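»Der Greifer ist selten schuld«

Emil Grabner wartet bei Kuria in Trotberg die Handgreifer, mit denen Leute den ganzen Tag Schranktüren aufmachen und Dinge von A nach B stellen. Ein Gespräch über Fingerpolster, Würfel und Fett.

Wer Emil Grabner nach seinem Beruf fragt, bekommt zuerst ein Seufzen. »Ich wische Würfel ab«, sagt er dann. Gemeint sind die weißen Würfel mit den schwarzen Mustern, an denen die Lage der Greifer im Raum abgelesen wird. »Ein Daumenabdruck Handcreme auf dem Muster, und die Software glaubt, die linke Hand sei in der Decke.« Sein Arbeitstag beginnt deshalb mit einem Mikrofasertuch und endet meistens auch damit.

Dazwischen kommen die Finger dran. Die schwarzen Polster an den Spitzen tauscht er bei Kuria nach 80 Betriebsstunden. Im Handbuch von Koller stehen 100. »Koller hat vermutlich nie einen Möbelknopf angefasst.« 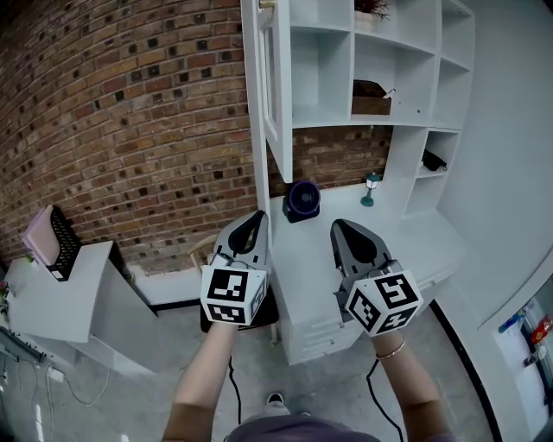

Beim Einrichten nimmt er sich für jedes Paar mehr als zwei Stunden. Erst die Schrauben am Würfelhalter, dann der Nullpunkt, dann zu, auf, zu, auf, bis beide Seiten gleich weit schließen. Ob das stimmt, prüft er mit einer Visitenkarte der Firma Pellcombe, die es nicht mehr gibt. »Die Karte ist das genaueste Messmittel im Haus. Steht so leider nicht im Prüfplan.«

Und die Kabel? Grabner schaut, als hätte man nach der Schwiegermutter gefragt. Sie müssen locker nach unten hängen, sonst zieht jede Drehung am Stecker. Im September hatte er eine Woche lang Aussetzer rechts, zerlegte den Greifer zweimal und fand nichts. Schuld war ein Wackler am Stecker. »Das war eine lehrreiche Woche. Ich hätte sie nicht gebraucht.«

Einen Ersatzgreifer hat er inzwischen beantragt. Bewilligt wurde ihm eine zweite Packung Tücher.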